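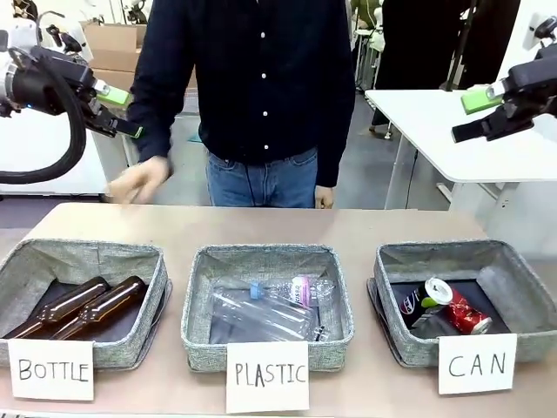

Sorting at home: questions we get a lot

Do I really need three baskets?
Probably not, if your town takes everything in one cart. Check that first. If you return bottles and cans for a deposit, three is about right: glass, plastic, cans. I have yet to see a kitchen where a fourth one stayed in use past July.

Are fabric baskets any good for this?
They're fine for clean empties. They sag, and they soak up whatever you didn't rinse out. Jessie Innes swears by hers and washes them every month. I doubt most people would.

The Zolholm set says "odor-proof." Is it?
We asked what that was based on and got a brochure back. Rinse your cans.

Do labels help?
More than I expected. A marker and a folded card will do. The Niven printed tags cost over 5 dollars and say the same thing.

Caps on or off?
Ask your hauler. The advice changes from place to place, and I don't trust any page that gives one answer for everybody - including this one.

Should I peel labels off plastic bottles?
Most programs don't ask for it. Kgomotso Ngcobo peels every one anyway and says it takes no time. I timed myself and gave up.

Can I crush the cans?
Not if they're going into a return machine that has to read the code. For curbside, ask.

How much will I earn?
Less than the videos claim. At 5 cents each, 400 cans is 20 dollars, and you have to store 400 cans.

What about broken glass?
Keep it out of the baskets. Wrap it and put it in the trash unless your town says otherwise.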